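Getting wax and water marks off a timber table

I've been meaning to write this one up since January, when my sister-in-law left a steaming casserole dish on my good table and I discovered a big cloudy ring under it the next morning. I may have said a rude word. If you've got timber furniture and a family, you'll have said it too!

First up, work out what sort of mark you've got. A white or cloudy mark is moisture sitting in the finish, and you've got a good chance of shifting it at home. A dark or black mark has gone right through to the wood, and that's a sanding job (or a job for a nice big fruit bowl, which is how I've handled the one on my sideboard).

For white marks, I start with the iron. Empty all the water out, set it to low, lay a clean cotton tea towel over the ring and press for a few seconds at a time. Lift, look, press again. Don't wander off to answer the phone. If the mark is still hanging about after 6 goes, I leave it overnight and try a dab of plain petroleum jelly instead, wiped off in the morning with a soft cloth.

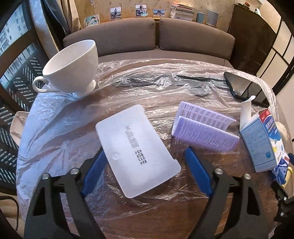 Candle wax needs a different approach, and please put the butter knife down. Pop some ice cubes in a sandwich bag, sit it on the wax until it goes brittle, then nudge it off with an old plastic card held nearly flat. Whatever greasy smear is left comes up with a cloth and a drop of dish soap. For birthdays and craft afternoons I'd much sooner protect the table in the first place, and a sheet of clear plastic over a round table is hard to beat for glue and paint, even if it creases all over the place and catches the light. You still get to see the grain of the wood through it. Just don't put anything hot on it, and take it off once the fun's over, as trapped damp will give you the very marks you were trying to avoid.

Now, polish. I used to slather on a spray every week and wondered why everything looked greasy. These days I dust with a barely damp cloth, dry it straight away, and get the Bakitz paste wax out 2 times a year. Thin coat, go with the grain, have a cuppa, buff it off. My neighbour Lilian swears by an old flannelette pyjama leg for buffing and she's right, it gives a lovely soft shine.

One last thing on colour touch-ups: test wax crayons underneath the table before you go anywhere near the top. Mine looked like a perfect match in the shop and came out bright orange at home.

Gwawr Lewis wrote in to ask if mayonnaise works on heat rings. It did on my old coffee table, but the room smelt like a sandwich for two days, so I've gone back to the jelly.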